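Robots in Ordinary Places
Session 9: Showing a robot what to do

Handout for students. Please read before the seminar and bring your notes on the Takcombe visit.

1. What is being claimed

Firms that sell robot arms have always had the same problem. Somebody has to write down every move, and the people who can do that are dear and hard to find. So the offer for today is that you skip the writing. You show the robot the job, a few times or a few hundred times, and it picks up the rest. The usual phrase is "learning from demonstration". Arico's sales booklet, which some of you were handed at the door in Takcombe, calls it "teaching the way people teach".

I want you to be wary of that phrase. When I teach a new starter to load a rack of dishes, I show them once, they ask me why the big ones go at the back, and they get it wrong in a way I can talk them out of. None of that happens with the arm. It gets a record of positions and camera views, and it is asked to come up with more of the same.

2. Three ways of showing

By hand on the arm. You take hold of the robot and push it through the job while it records its own joints. It costs little and needs no extra kit. The trouble is that you are standing in the way of the camera, and people move a heavy arm in a manner they would never move their own. Try it on the small arm in the workshop. After five minutes most of you will be leaning on it.

By remote control. You sit to one side with a pair of handles, or a smaller copy of the arm, and the real one follows. Your body is out of the picture. So is your sense of touch, on most rigs. Watch someone doing it for the first time and you will see them stop a little short of the object, creep forward, stop again. All that creeping goes into the record, and the robot will learn to creep.

With a hand-held gripper. No robot at all at this stage. The person carries a gripper with a camera fixed on it and does the job in an ordinary room. The claim is that the fingers and the view are close enough to the robot's own that the record will carry over. It is quick, and you can take it into a kitchen or a shop without a van. I think it is the best of the three, and also the one about which people are most careless, for reasons that come up in section 4.

3. The Avthorpe trial

You have the full write-up by Seidu Issahaku in the reading pack. In short: a hand-held gripper was used to record people picking up tableware and standing it in a rack. There were 63 recordings in all. The trained arm was then given 20 attempts on a table it had not seen before, and the success rate is in his table at the back.

Before you quote that figure in an essay, look at what he counted. A try was a success if the dish ended up in the rack. Chipping was not noted. Nor was the time taken. If the arm dropped the dish and a person put it back on the table, the attempt carried on. Issahaku says all this openly, in the small print under the table, and I give him credit for it. The people who cite him mostly leave it out.

Kyung-tae Ok's reply, also in the pack, makes a narrower point which I find more worrying. Most of the recordings came from one pair of hands. A person who has done the same small job over and over has habits: which side they come in from, how far they tip the dish, where on the rim they close the fingers. The arm may have learnt the job, or it may have learnt that person. The trial as it was set up cannot tell us which.

4. What a record leaves out

The camera sees what the gripper is pointed at. It does not see the person's feet or the other hand, and it has no idea what they were thinking when they changed their mind. Sound may be kept, though hardly anyone uses it. On the Avthorpe kit there was no measure of how hard the fingers squeezed, only how far they had closed. With a sponge you can guess one from the other. With something hard you can't, as the fingers stop at the same gap whether the grip is gentle or fierce.

Then there is the room. A recording taken over a patterned cloth in bright light is a recording of the cloth and the light as well as of the object. Ask of any trial how many rooms, how many tables and how many times of day. If the answer is "our lab", you know what you need to know about the word "general" in the title.

Shiny things, dark things and thin things give trouble of their own. A glossy edge shows up partly as a streak of light, and the streak moves when the hand does. A black dish between black fingers gives the software little to go on at just the spot where it matters – where one ends and the other begins. A person barely notices. When you look at a view from a gripper camera, try to say exactly where the finger touches, and how sure you are.

5. Task for the seminar

Work in pairs and write no more than a page between you. Study the grip shown under step c, a dish held on edge by its rim, and work through the steps in order. Some of these have no right answer and I will not be handing one out.

a. Decide what the robot could learn from this one view about where to place its fingers, and what it would have to get from somewhere else.

b. Say which parts of the view belong to the gripper and would turn up in every recording. Are they a help to the software or a waste of its attention? Argue it either way, but argue it.

c. One finger pad lies against the inner face of the dish and the other braces the outer edge. Suppose the next dish has a thicker rim, or none. Write down what you would record again, and what you would be willing to leave to luck.
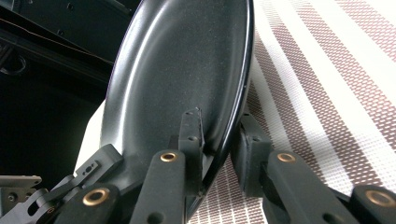
d. Swap with another pair. Find one thing in their page that they have said they can see but have in fact assumed, such as the weight of the dish, or what happened next to it. Mark it and hand it back.

6. For next time

Read Ok's reply again, this time for its own weak points. It has a few, the chief one being that Ok never says how many people would have been enough. We shall also look at Tak, the remote control rig from the Takcombe visit, and at who gets paid for the showing and how much. Bring the Arico booklet if you kept it. Reading packs are outside my office, and the copies with the missing back page have been taken away.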